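Estville tighten offside line as Cudetmont visit looms

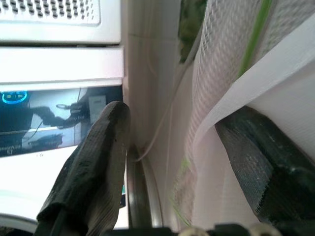 A white appliance with a perforated top and a blue ring lit on its dark glass front.

Estville will keep a back four for Saturday's league match against Cudetmont, head coach Kwabena Annan confirmed on 5 February 2021. The side switched from a back five in January after conceding from crosses in consecutive games.

Under the new setup the defensive line holds higher when the ball is in the opposition half, with the holding midfielder dropping between the center backs only at goal kicks. Full backs advance one at a time. Annan said the gap between defense and midfield had been too large and that opponents were receiving the ball there without pressure.

Estville have caught opponents offside 46 times this season, the second-highest total in the division behind Loneleo, who have 59. Most of those calls came in the first half. Annan said the line tends to retreat late in matches and that training this week dealt mainly with when to step up after a clearance.

Right back Lozano is available again after a hamstring strain and is expected to start. He has made 205 appearances for the club. The coaching staff have not decided who takes his place on the bench if he is withdrawn early.

Cudetmont play with two strikers and score a large share of their goals from second balls. They won the earlier meeting between the teams 1-0 with a header from a corner. Estville now mark zonally at corners, with one player left on the halfway line.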